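Peel-and-stick wallpaper lifting at the seams in a rental, can I save it?

Posted in Walls & Floors by kelpie_jo
3 replies, 162 views

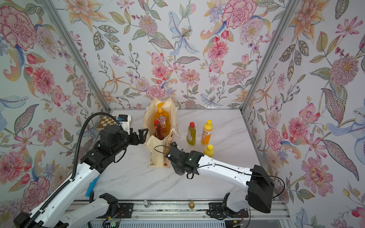
So I've been in this unit since May and the landlord was lovely enough to let me put up removable wallpaper as long as it comes off when I go. I went for a big floral, the kind my nan would have had in her hallway, and I absolutely love it. I bought the rolls from Provside when they had a clearance on and did the whole lot over one very long evening with a mate, a squeegee and a fair bit of swearing.

Problem is, the seams have started to lift. It's worst on the wall that backs onto the bathroom, where two of the joins have opened up enough that I can get a fingernail under them. The other walls are mostly fine except for one corner near the skirting board. I've tried pressing it back down with my hand and it stays put for a day or so, then I come home from work and it's curled up again like a bit of old lino.

Things I probably should mention: the paint underneath is whatever the last tenants had, low sheen I think, and I gave it a wipe with sugar soap first but I can't swear I rinsed it properly. It was a cold night when we did it. I also stretched a couple of the strips a bit to get the flowers to match up across the join (they were so close!), and I've since read that you're not meant to do that.

Can I glue the seams down without wrecking the paint when I move out? Or do I have to pull it all off and start again? I have most of a spare roll but the pattern repeat is huge, so I reckon I'd only get 3 full drops out of it at best. Please don't tell me to paint the wall, I've had that from my brother already.

Hendrik Engelbrecht
Posted 7:40 pm

The stretching is your trouble, I'm fairly sure. Vinyl that's been pulled to line up a pattern wants to go back to the size it was, and it goes back from the edges, so you get exactly what you're describing, little gaps and then curl. Cold makes it worse because the adhesive doesn't grab as well at the start. I did the same thing in our spare room years ago with a stripe, and a stripe shows every sin.

What I'd do before you buy anything is this. Pick the worst seam, and peel it back slowly from the top until you reach a bit that's holding properly. Go gently and keep it flat against the wall as you pull, don't yank it out towards you. Wipe the wall behind with a damp microfibre cloth and plain water, then a dry one, then go and have dinner and leave it alone. You said you might not have rinsed the sugar soap and that residue really does stop things sticking, so I'd be surprised if this didn't help at least a bit.

Then warm the strip with a hair dryer on low, keep the dryer moving, and lay it back down from the top with the squeegee wrapped in a tea towel. Let it relax where it wants to go. You might lose a few millimetres on the pattern match. On a busy floral you'll notice for a week and after that you won't see it.

On glue: I wouldn't use proper wallpaper seam adhesive in a rental. It holds beautifully and it takes the paint with it. If a seam still won't sit after the clean and the warm-up, there's a low-tack repositionable glue stick from Wusard that I've used on the back of contact paper in kitchen drawers, and that came off painted timber with warm water. I haven't tried it on a wall, so test it somewhere behind a bookcase and give it a couple of weeks.

The bathroom wall might be a separate issue. Do you run the exhaust fan? If that wall feels cool or clammy when you put your palm on it after a shower, sort out the steam first or you'll be redoing those joins every winter. And if it's ever properly wet, ring the agent, that's their job and the wallpaper is the least of it.

Hold on to the spare roll. One full drop is enough to replace a strip that's too far gone, and you'll be glad of the rest when someone drags a chair along it.

marnie_b
Posted 8:15 pm

just pull it off and get the paste kind, the peel and stick stuff is all rubbish. had it in my laundry and it fell down in summer

tuppence
Posted 9:05 pm

I'd go with Hendrik over the pull-it-all-off advice, but I'll add one thing for the corner near the skirting. If you've wrapped a single strip around an inside corner it'll nearly always pull away, because hardly any house has a truly square corner. Slice it down the corner with a fresh blade (fresh! an old one drags and tears), then smooth each side back separately. If there's a sliver of paint showing you can cut a skinny bit off your spare roll and tuck it in behind.

I did mine with a cheap plastic smoother from Cokent and a snap-off knife, nothing fancy. Mine's been up two years now, and the only place it's lifted is behind the kettle.

Also tell your brother the flowers are staying.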